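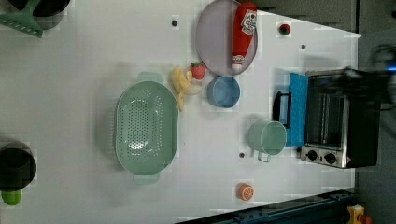
The Skastcombe group wrote back that the slip is in our finger pads and the controller has nothing to do with it, and that they'd swap pads before touching any gains. Fair enough, but I want numbers for both first.

14/05/2026
Gripper comparison, Praria two-finger vs. the Cisternas one. Same arm, same overhead camera, toy kitchen set on the white table.

Total grasps logged so far 1,998, of which 1,132 are Praria. Cisternas is behind after the cable swap. Need at least 300 more on it before the per-object table means anything.

Notes from this session:
- banana OK with both
- strawberry is the bad one. Praria closes past it if the approach is off at all. Cisternas gets it more often but pushes it first
- colander only by the end tabs. Rim grasps dropped from the list
- ketchup bottle lying on the plate: fingers touch the plate before they close. Raised the approach height, will rerun
- mug by the handle still poor. 36 tries, almost all missed on the same side, so I suspect the camera calibration. Last done in November

Force limit left at default on both. Exposure needs to come down, the gripper smears in the overhead stills when it moves fast near the oven.

Next: recalibrate, then new pads from Hirkcombe on the Praria - gains stay as they are until that's done. Rerun strawberry and mug only.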